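Facilities and Services Update

Paper Cup Service at the Trikaston Building

June 30, 2020

Members are advised that the refreshment point at the Trikaston building has returned to disposable cups. Ceramic mugs have been withdrawn from the shared shelf and placed in storage until further notice. Personal mugs may still be brought from home, provided they are labelled and taken away at the end of each day.

A plain white paper cup has been adopted as the standard for all hot and cold drinks. The previous printed cups, supplied under the Nallavex agreement, will not be reordered.

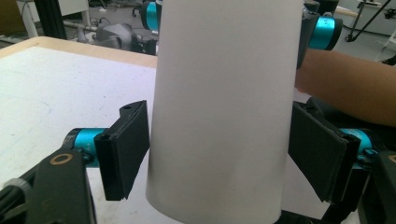 A white object, possibly a cup, slightly tapered.

Stock is delivered in cartons of 1,000 and held in the ground floor storeroom. Between the reopening of the building and the close of the reporting period, 2,642 cups were issued, of which 279 went to the Duangkaew meeting room. Organizers of larger meetings are asked to submit their requirements to the front desk at least three working days in advance.

Cups should be handled by the outside wall, with fingers kept clear of the rim and the interior. Any cup that has fallen on the floor is to be placed in the grey bin and must not be returned to the stack.
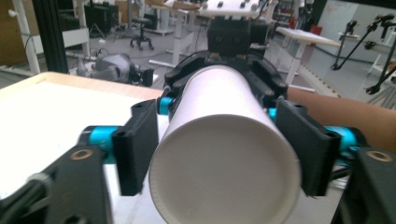 Stacking and Storage

Cups are to be kept upside down in a single stack, with the rims resting in the holder. Single cups left about the table should be nested back onto the stack if they are unused. The tabletop covering is to be wiped at the close of each day and replaced when it has become heavily marked.
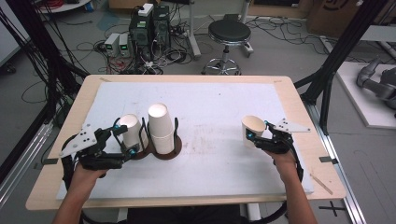 Stacked cups in the two-recess holder, with a single cup to either side.

Lids are available on request from the Uvetis counter. The cup arrangements will be reviewed in October, and comments may be left in writing at the front desk.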